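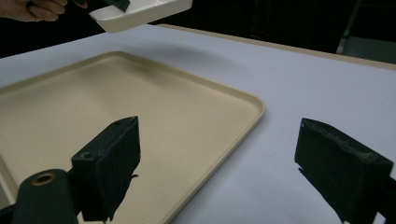 Den Klapptisch Murkunard von Sundivard habe ich im Januar gekauft, als Ersatz für einen alten Tapeziertisch, auf dem bei uns alles gemacht wurde, vom Plätzchenbacken bis zum Umtopfen. Bezahlt habe ich 126 Euro, Lieferung inklusive. Der Aufbau dauert keine zwei Minuten: Beine ausklappen, Riegel umlegen, hinstellen. Die Platte ist groß und weiß mit einem leichten Stich ins Lavendelfarbene, am hinteren Rand läuft ein schmaler beiger Streifen. Im Shop wirkte das Weiß neutraler, neben weißen Sachen fällt der Unterschied auf. Mich stört es nicht, meine Frau schon.

Zur Stabilität: Die Nähmaschine läuft darauf ruhig, erst bei hohem Tempo schwingt die Platte etwas mit. Teig kneten geht, wenn der Tisch an der Wand steht. Frei im Raum wandert er auf Fliesen, die Gummifüße sind zu hart. Dalibor Zelenák hat denselben Tisch in der Werkstatt und hat Filz daruntergeklebt - das habe ich übernommen.

Rote Bete und Kugelschreiber gingen mit Spülmittel ab, Kurkuma nicht ganz. Der Fleck ist nach drei Wochen blasser, aber noch da.

Weniger gut ist der Riegel am linken Beinpaar. Er klemmt, und die Anleitung sagt dazu nichts. Der Kundendienst schickte nach 3 Tagen einen neuen, der etwas leichter geht.

Den Monti hatte ich vorher zur Probe, er ist leichter und wackelt deutlich mehr. Vier von fünf Punkten für den Murkunard.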